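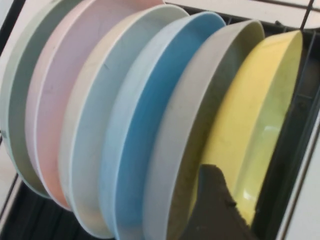

Figure 3. Dishes upright in a dark dish rack. The set is in six pastel colours.

4.2 Language use outside the classroom

The classroom results in section 4.1 cover only part of a learner's week. Students on the intensive courses had 20 to 25 lessons a week, depending on level, and spent the rest of their time in places where the school had no say over which language was used. This section reports what the diaries and the end-of-course interviews tell us about that time.

Diaries were kept by 46 students at two schools, Zilora and Pedmont, over the first four weeks of the autumn intake. All of them had arrived in September and were placed at lower or upper intermediate level by the schools' own entry test. Each student wrote down every conversation in English that lasted longer than a minute, with the place, the other speaker (friend, host, shop worker and so on) and a rough note of the topic. Together the diaries hold 2801 entries. We removed entries made during lessons, entries with no place given, and entries that repeated an earlier one word for word. This left 1592 for analysis.

Housing made the largest difference. Students who lived with a host family recorded more conversations per week than those in shared flats, and the gap was already there in the first week. It narrowed in weeks three and four, mostly through a drop among the host family group. Several of them said in interview that by then they knew what would be asked at the evening meal and had their answers ready. One upper intermediate student put it this way: "The first week I was tired from speaking. The third week I say the same things, school was good, weather is bad, thank you for the dinner."

In the shared flats the pattern depended on who else lived there. Where all the residents had the same first language, English was hardly used at home at all, even when the flat had agreed a rule about it. Two flats at Pedmont had such a rule written on paper in the hall. In one of them it lasted until the first weekend. Where there were three or more first languages in the flat, English was the normal language from the start and no rule was needed.

4.2.1 Where the conversations took place

Of the 1592 entries, 472 were set in a kitchen or at a meal in the student's own accommodation. This was the largest single group, ahead of shops, public transport and the school common rooms. We had not planned a separate code for kitchens and added it after the first reading of the diaries.

The kitchen entries are mostly short and practical. They deal with whose turn it is to wash up, what can go in the oven, what has gone missing from the fridge and which bin is for glass. The grammar needed is simple, but the vocabulary is often not in the coursebook. Words such as "lid", "drain", "rinse" and "leftovers" appear in the students' notes as new items, sometimes spelled by ear. The teachers at both schools told us that these words are not taught before upper intermediate level, if they are taught at all. The Honorato coursebook series, used at Zilora, has a unit on food at every level, but each is built around restaurants and recipes.

Disagreements are also more common in the kitchen entries than elsewhere. Students reported having to complain, refuse, apologise and make excuses, and many wrote that they did not know how strong a phrase was. A lower intermediate student had told a flatmate "you must clean this now" and learned a day later that it had been taken as rude. Very few entries from shops or buses show anything of this kind, where exchanges followed a fixed order and ended quickly.

4.2.2 Differences between the schools

Zilora places most of its students with host families and Pedmont places most of its students in flats, so school and housing type cannot be fully separated in our data. When only students in flats are compared, the two schools look much alike. The one clear difference is in the common rooms. Pedmont runs a weekly conversation hour through an outside partner, Pilance, and its students recorded more conversations on school premises on the day it was held. There was no matching rise on the other days of the week.

Level had less effect than we expected. Upper intermediate students wrote longer entries, with more detail on topic, but did not report more conversations. The number of entries is therefore a better guide to chance of contact than to ability, and we do not use it as a measure of progress in section 5.

4.2.3 Limits of the diary data

Diaries depend on memory and on effort. Entries fell off at weekends in every group, and we cannot say how far this reflects less English and how far it reflects less writing. Some students filled in several days at one sitting, as the change of pen shows. The one-minute limit was also read in different ways – some counted a whole evening meal as one conversation, others split it by topic. We kept the students' own divisions and did not recode them.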